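Play Kitchen FAQ: All Your Questions in One Place

I get more mail on the play kitchen than on everything else on this site put together (1,204 messages and counting, my inbox is a toy store), so I finally sat down and typed up the ones that come up over and over. If yours isn't in here, leave a comment and I'll get to it!

Which kitchen is it?

It's the Tallar, the white one with the natural wood trim. We bought it in July for my daughter's third birthday and I've been pretty smitten with it ever since. It's got a range hood, a cooktop, a sink with a black curved faucet, an oven and a microwave, so there's plenty to fiddle with. I paid $98 on sale. Ye-rin Ko wrote in to tell me she found hers for $95 and I'm trying to be happy for her.

Does the oven door open all the way?

Yep, it folds down like a real one. There's a window in it and a gray bar handle across the upper part, and little hands figure that out in two seconds flat. 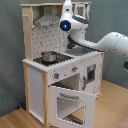
I'd keep the floor in front of it clear, though, because a kid who's baking does not look where she's stepping. We had a rug there for a while and the door kept catching on the fringe. The rug lives in the hallway now.

Was it hard to put together?

Ugh, a little. It took me two evenings and one very long phone call with my brother-in-law Bart Lambrechts, who builds decks and thinks all instructions are for other people. My bag of hardware had 51 pieces in it. Sort them into a muffin tin before you start! And do the back panel before you tighten anything else, or you'll be loosening it all again like I did.

What do you keep in the upper part?

Less than you'd think. I started out cramming every cubby with felt vegetables and they rained down on us daily. Now it's a few cups and the pretend spice jars from Flerker, and the rest goes in a bin next to the kitchen. The little door up in the top corner is where my daughter hides things she doesn't want her cousin to have. I've found my car key in there. Twice.

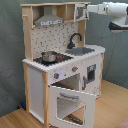

How do you clean it?

Damp cloth, drop of dish soap, dry it off. The scalloped edge on the counter is the part that gets grubby, so I go along it with an old soft toothbrush. I don't use spray cleaner on the wood. Eun-ji Joo asked if marker comes off the white panels, and the washable kind did for us. I haven't tested the other kind and I hope I never do.

Do the pots come with it?

Mine didn't. We use a small metal pot from a Hwang set, which I like since it's sturdy and doesn't sound too terrible when it's dropped (it gets dropped a lot). Any small pan from the thrift store would be fine too. Just try it on the cooktop first, it's not a huge space!

Is the microwave just a sticker?

The keypad is printed, yes, but there's a tinted window and a handle, and my daughter pushes those printed buttons with total conviction. Everything in our house takes "five minutes" to heat up, including soup, socks and the cat's mouse.

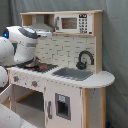 Microwave up top, sink and faucet to the right of the cooktop.

Will you do a post on play food?

Working on it! I've got a whole pile to go through first.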